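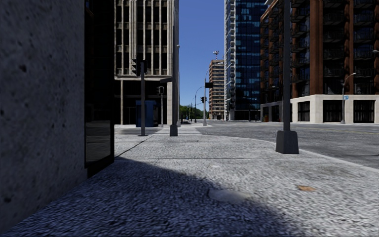 The corner start point in the simulator, from the robot's camera.

I finally got through the camera comparison I have been putting off since February. The two candidates were the Cinen, a wide camera I already had a model for, and the Proritz, which is narrower and sharper. Both ran on the same simulated sidewalk robot, with the same Norent controller and the same city map. Only the camera settings changed.

Each camera got 200 runs. The robot starts on the sidewalk and has to reach the far side of the crosswalk without touching a wall, a pole or the curb. I left the sun where it was, so there is a strong shadow on the paving, and I wanted to know if the controller would treat the edge of it as a step. With the Cinen it slowed down at the shadow in 18 runs. With the Proritz it slowed down in 31. I expected the reverse and have no good explanation yet.

Poles were easy for both. The wide view keeps them in sight longer, but the narrow one picks them up from farther off and the controller has time to move over.

Walls are where it gets hard. When the robot turns in too tight it can end up with its camera full of one dark surface, and there is very little for the depth estimate to work with.
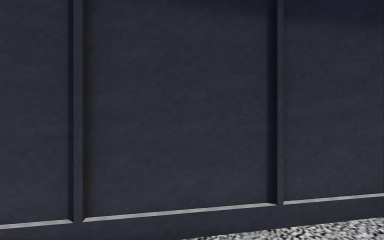 The Proritz did worse at this. Once it was that close it often lost track of the ground completely, and the controller just sat there until the run timed out. The Cinen usually kept a bit of paving in view and could back out. Chaiwat Klinhom suggested adding a short reverse move whenever the ground drops below a set share of the view, and I have put that in the Thepsuriya branch.

I'm keeping the Cinen for now. Next is a batch of 600 runs with the reverse move turned on, and after that the same thing with the sun lower.

Posted 16/12/2018
Filed under: Robots, Cameras, Simulation
2 comments | Share this post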